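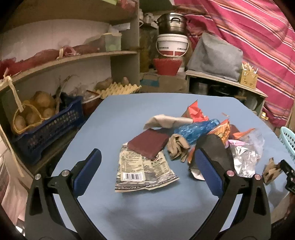

Page 2

Minutes, Nelleo Sketching Circle
October 26, 2019

Present: Yi-chun Yeh (chair), Yee-man Hsieh, Siu-fong Tse, Hnat Palamarchuk (minutes). Apologies: Chak-lun Fung.

3. Next outing
Siu-fong proposed the old ferry landing in Dukatden. Yee-man prefers the market hall, as one can draw there also in rain. Decided: ferry landing, with the market hall if the weather is bad. Meeting point is the main gate.

4. Exhibition
The library offers us the wall near the stairs, with space for around 40 drawings. Every member may hand in 2 sheets, unframed. Watercolor is allowed – oil is not. Yi-chun will write the labels.

5. Postcards
Chak-lun sent a printer's offer by mail for 1,000 cards. The members found this too many. Hnat will ask for the price of a smaller order.

6. Other
Siu-fong still has a folding stool left from the last outing. Please collect it from her.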